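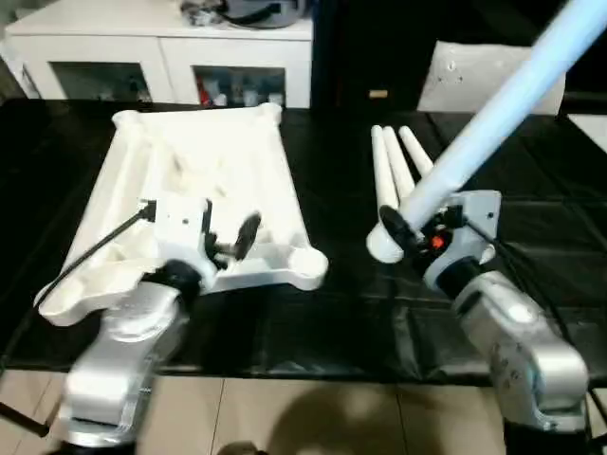
Hello from a very soggy Koltinby!

3 min read

Well, we made it up to the lake for the long weekend, and I have been meaning to write this ever since we got the kettle on, but you know how it goes. Müzeyyen drove the first half and I drove the second, and between us we managed to miss the turnoff twice (the same turnoff, I should say, once in each direction). The bakery where we always stop for butter tarts had closed at noon, so lunch was a bag of ketchup chips and half a cucumber. I have had worse!

Kaan and Zübeyde were already here with the woodstove going, bless them, and Ema had claimed the top bunk. On Saturday we walked the old rail trail as far as the trestle, all of us in borrowed rain gear, and Momo rolled in something so dreadful that she rode home in the back under a tarp. We did hear loons that night, though, a whole conversation of them going back and forth across the water, and I stood out on the dock in my pyjamas much longer than was sensible.

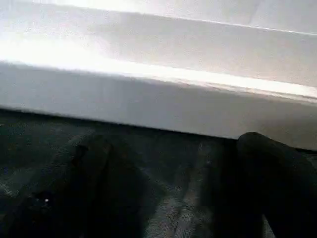

White on dark, up close.

Sunday was the fish fry at the hall, 29 dollars a plate now and still worth it, mostly for the coleslaw. I got talking to Moataz Nasr, who used to have the marina, and he told me a long story about towing a houseboat in a fog that I could not possibly do justice to in a newsletter. Ask me at Thanksgiving.

We're home on Thursday if the ferry behaves. After that I'm staying put until December, when Ariel has talked me into taking the train out to Winnipeg, sleeper car and all. Has anyone done it in winter? I'd love to know what to pack, and whether I should bring my own tea.

54 likes · 4 comments · 2 shares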